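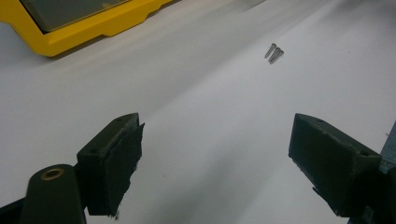

Predano repairs clocks, barometers and small household instruments in the town of Draltelmont. We work from one building on Clondirness Street, with a counter at the front and the workshop behind it. Most of what comes in is kept in a kitchen or a hallway and has been running, more or less, for longer than its owner can say. Every job gets its own clear surface. We use white tabletops throughout the workshop, for the plain fact that two small silver screws lying on white are easy to find again, and the same two screws on dark wood are not. Screws are kept with the part they came out of and go back into the same holes wherever the threads allow.

The building dates from 1829. It was put up as a grain store and has been a saddler's, a print shop and a furniture warehouse. The front windows face north, which suits close work. The floor upstairs is not level and we don't keep anything on wheels there.

What we work on

Mantel clocks, wall clocks and carriage clocks, both key-wound and battery. Longcase clocks, which we collect and return ourselves. Aneroid barometers. Kitchen scales, mechanical timers and metronomes. Plastic-cased alarm clocks from the 1960s and 1970s are welcome, and we see more of them every year. We do not repair wristwatches, mercury barometers or anything with a radio in it.

If a clock can be repaired for less than it would cost to replace, we will say so. If it can't, we will say that too, and you can decide. Plenty of people go ahead anyway because the clock was a wedding present or came from a grandparent's house.

How a repair goes

Bring the clock to the counter, or write to us first if it is heavy. Please take the pendulum off before you move it and carry it separately. If there is a key, bring the key. We look the clock over while you are here and give you a ticket with a description of its condition on it, including any chips or scratches to the case.

An estimate follows by mail or email within 5 working days. There is no charge for the estimate and we don't start work until you have agreed to it. If we find something further once the movement is apart, we stop and ask. A straightforward clean and oil usually takes three weeks. A full overhaul takes longer, and longcase clocks longer still, as each one stands on test in the workshop for at least two weeks before it goes home.

Finished clocks can be left with us for 90 days after we tell you they are ready. After that we charge a small weekly storage fee.

Parts

We keep a stock of mainsprings, suspension springs, hands, gut line and glass. Some parts have been out of production for decades, and for these we rely on Lema, a supplier that buys up old workshop stock and sorts it by maker. When a part can't be found we make it, and the estimate will show that as a separate line. Old parts are returned to you in a labeled envelope unless you tell us you don't want them.

Guarantee

Overhauls are guaranteed for two years and other repairs for one. The guarantee covers our work and any part we fitted. It doesn't cover a clock that has been dropped, oiled at home with cooking or sewing machine oil, or moved across the house with the pendulum still on.

The workshop today

There are four benches and, in a normal month, around 70 clocks in the building. They are not set to the same time while on test, so the hour is struck over a period of several minutes. Visitors are welcome to look through from the counter. School groups can come on Thursday mornings by arrangement, except in February, when we do our stocktaking.

We are open Tuesday through Friday, nine to five, with an hour's closing at noon. Parking is behind the building, through the arch. The arch is low, so vans should use the street.

Page last updated 25 March 2026.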